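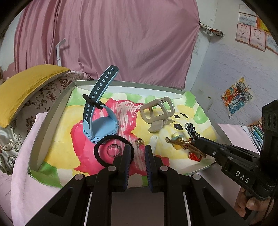 The Tistard hand-held gripper is a two-finger parallel training tool for school robotics classes, clubs and team competitions. It is operated by hand, with no motor and no controller, and is sold singly or in pairs. Its main use is in small-object sorting, where students work the jaws over a shallow tray of items that differ in stiffness, thickness and finish: a claw hair clip, a braided band, a thin silver ring, a blue watch band with a perforated strap. Two operators can share one tray, each approaching from a separate side. The same linkage geometry is used on the Tistard powered end effector, so finger approach and jaw clearance practiced by hand carry over to the arm kit.

Item: Tistard Hand-Held Gripper, Classroom Version
Supplier: Urnbridge Education Equipment
Category: Manipulation / Training Tools
Sold as: single unit or class pair
Status: in stock, ships from the main warehouse

Intended use

The tool is meant for clubs that have more students than arms. A team of six with one arm kit will spend most of a session waiting. With a pair of hand-held units, the students who are not at the arm can rehearse the same picks, write down which approach they used, and bring a tested plan to the bench.

It is also suitable for introductory classes before any powered equipment is issued. Students learn to judge jaw opening, finger depth and approach angle without having to write code first. Teachers generally schedule it ahead of the kinematics unit. It can be used alongside that unit as well, with students measuring finger travel against handle travel and plotting the result.

The unit is not a toy and is not a reaching aid. It is not rated for lifting loads above the figure given below.

Specifications

Actuation: manual squeeze handle, spring return
Fingers: two, parallel motion
Maximum jaw opening: 113 mm
Maximum load at fingertips: 138 g
Finger surface: replaceable ribbed inserts
Linkage: pinned four-bar, each side
Fasteners: hex socket screws, one size throughout
Handedness: either hand
Recommended age: 11 and up, with supervision

Load is measured with the fingers horizontal and the object centered on the inserts. Objects held at the tip only will slip sooner. This is normal and is a useful thing for students to find out.

In the box

Single unit: gripper, one set of spare inserts, hex key, printed setup card.
Class pair: 2 grippers, two sets of spare inserts, hex key, printed setup card, teacher booklet with 7 exercises.

Trays and objects are not included. Any shallow tray with raised walls will do. Walls that are too high will stop the fingers from reaching flat items near the edge.

Choosing objects

Most clubs make up their own object set from household items. The teacher booklet recommends covering the following properties:

Flat and thin, where the finger must get under an edge
Ring-shaped, where the object can be pinched across the band or picked by one side
Flexible, where the object changes shape as the jaws close
Open-framed, where a finger can pass through a gap and catch
Small and smooth, where contact area is the limit

Avoid glass, anything with an exposed pin, and anything of value. Small items should not be left out where younger children can reach them. A patterned tray liner makes the task harder for vision-based teams and has little effect on hand operation, so clubs preparing for camera-guided events may want one plain liner and one busy one.

Use in the Mevanar Tray Challenge

The Mevanar league accepts the hand-held gripper in its junior manual division. The current rule sheet allows two operators per tray, with one gripper each. Handing an object from one gripper to the other is permitted. Steadying the tray with a free hand is not. An object counts as placed when it is released inside the target box and both fingers are clear.

Teams entering the powered division may use the hand-held unit in the pit area for practice but may not bring it to the field. Registration for the league closes in June. Urnbridge does not handle entries.

Notes from a club

Nelli Väisänen runs the after-school group at Nieminen Lower Secondary and has used a class pair for two terms. Her comments are printed with permission:

"We put the flexible items in last. If they go in first, the students spend the whole session on a hair tie and learn only about hair ties. The two-operator drill is worth doing early. They have to call their approach out loud or the linkages knock together. I would have liked longer handles for the older students."

Handle extensions are now available as a separate item. They add reach but increase the effort needed to hold a steady grip — try one before ordering for the whole class.

Setup and adjustment

1. Open the jaws fully and check that both fingers reach the end of travel together.
2. If one side lags, loosen the pivot screw on that side by a quarter turn and cycle the handle.
3. Close the jaws on a sheet of paper. The paper should be held along the full length of the inserts.
4. If it is held at one end only, reseat the inserts. Do not bend the fingers.

Do not oil the pivots. Oil collects dust and will mark the inserts. Wipe the linkage with a dry cloth at the end of term.

Inserts wear at the tips first. They can be turned end for end once before replacement. Replace both sides at the same time.

Compatibility

Inserts fit the hand-held unit and the powered end effector from the second revision on. First-revision end effectors have a narrower slot and need the older insert, which remains available as a spare. The revision number is molded on the inside of the handle or motor housing.

The hand-held unit does not mount to an arm. Adapters sold elsewhere for this purpose put side load on the pivots and void the warranty.

Technical support

Questions on classroom use, exercise sheets and spare parts go to Youssra Shawky in the education support group. Please include the revision number and say whether the unit is a single or part of a pair. Schools ordering on account should attach a purchase order. Returns are accepted on unused units with the insert pack unopened.

Related items

Tistard Powered End Effector
Ribbed Insert Set, second revision
Ribbed Insert Set, first revision
Handle Extension
Teacher Booklet, additional copy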